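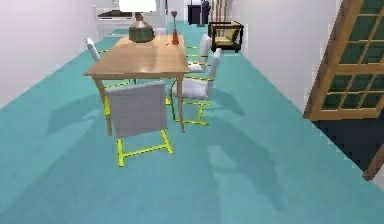 Will room attendants lose hours when the cleaning units start at Brarkgate?

Contracted hours stay as they are through the end of the trial, and any change after that must first go through the staff consultation procedure.

The Housekeeping Operations Office sends this message to all subscribers of the Brarkgate staff list in reply to the inquiry quoted below.

> Posted to the list in February:
> Colleagues on the second floor have heard that the Wouters units will take over bathrooms and dining areas in the serviced apartments. We were told at the last briefing that 22 apartments are included. Please state in writing which tasks will be moved, who will be responsible when a unit stops in the middle of a room, and whether the time allowed per apartment will be cut.

The figure of 22 apartments is correct. The trial will run in two stages. In the first stage, the units will work only in simulated rooms prepared by Ganness, and attendants will be asked to review the results during paid time. In the second stage, they will enter vacant apartments with an attendant present.

Tasks proposed for transfer are floor cleaning, wiping of tabletops, and wiping of the outer surfaces of bathroom fixtures. Bed making, linen, guest belongings and the final room check remain with attendants. Small items left on ledges and tank lids are to be moved by hand before a unit begins work. 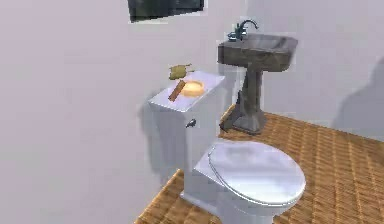

Simulated bathroom, with small items on the toilet tank lid.

When a unit stops, the attendant should press the hold button, leave the room as it is, and report the stop to the duty desk. Attendants are not expected to restart or lift a unit. Stops will be recorded against the equipment - not against the person on shift.

The time allowed per apartment will not be reduced during either stage. The office recognizes that supervising a unit is work, and it will be entered on the time sheet under code 338. Training lasts 2 hours and will be offered on both the morning and evening shifts.

Written comments on the task list may be left at the duty desk or sent in reply to this message. Those received before the end of March will be forwarded to Ganness together with the office's own remarks.

Housekeeping Operations Office
Brarkgate

Print this message | E-mail this message
147 views | 2 replies | 0 shares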